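Bedding and Linen FAQ: Flenalham Guest Rooms
Last updated: September 30, 2021 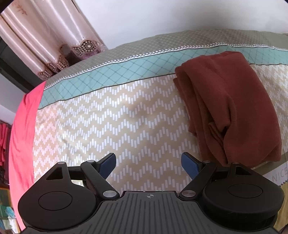
Most of these questions arrive by email the night before check-in, usually from someone who has already packed. We have collected the answers in one place so that Rupert Gisler can eat his dinner.

Do the beds come made up?

Yes. Every bed has a sheet on it when you arrive and a blanket folded on top. We don't tuck the blanket in. Half our guests like to be sealed in like a letter and the other half kick everything loose by midnight, so we leave the decision to you.

Why doesn't anything match?

Lærke Vídalín buys the linen, and Lærke buys what she likes. She has been shown a catalog of plain white hotel sheets and gave it back. So you may get beige zigzags with a mint-green band, a rust-red fleece blanket on top, and pink satin curtains looking on. People who say they couldn't possibly sleep in a room like that tend to miss breakfast.

Can I ask for plain sheets?

You can. We own one plain set. It's gray, it belongs to whoever asks first, and it has been washed so many times that you could read a newspaper through it.

Is the fleece blanket warm enough?

For May through early fall, yes. After that, ask at the desk for a second one. Please ask before 10 at night. The spare blankets live in a closet behind Rupert's bedroom, and he's much better company before then.

I'm allergic to wool. Is that a problem?

The blankets on the beds are fleece, with no wool in them. There is one wool blanket in the sitting room, on the back of the armchair. It's extremely scratchy and you'll know it when you meet it.

How often do you change the sheets?

Between every stay, and once a week if you're here longer than that. If you want fresh ones sooner, strip the bed and leave the bundle outside your door before breakfast. Leaving half the bundle outside and half on the bed confuses everybody.

What do you wash everything in?

Purkanico unscented, at the warm setting. Satin goes in cold, in a mesh bag, on the gentle cycle. We tried a lavender softener for one season and a man from room 6 told us it was like sleeping inside his aunt's purse. We went back to unscented.

Do the curtains keep the light out?

Some of it. Satin is lovely to look at and fairly relaxed about sunrise. If you need real darkness, we keep clip-on Zalley blackout panels at the desk, free to borrow. They take two people to hang, or one person and some language.

Can I iron the curtains?

Please don't. We had no idea this needed an entry until last year.

Can I buy the bedding?

We get this one a lot. We don't sell what's on the beds, but Lærke sometimes has extra sheet sets at $15 each, for a double bed only. Fleece blankets aren't for sale. Several have left anyway, and we'd be glad to see them again.

I spilled something. What now?

Tell us right away. Cold water, no scrubbing, and bring it down to the laundry. Coffee and red wine usually come out if we get them the same day. Nail polish doesn't, and turning the sheet upside down fools us for one morning at best. We don't charge for accidents. We do charge for bedding found in the hedge.

Can I bring my own pillow?

Of course. Put a colored case on it. There are 88 pillows in the building, all in white cases, and yours will join them otherwise.

Are dogs allowed on the bed?

No. We know where your dog slept, by the way. The fleece tells us everything.

My question isn't here.

Ring the bell at the desk, or leave a note in the Leitner biscuit tin beside it. The tin is checked every evening. There are no biscuits in it, so please stop asking in the notes.

Related pages
Parking and late arrivals
Breakfast hours
Borrowing a fan or heater
Laundry room rules
Lost property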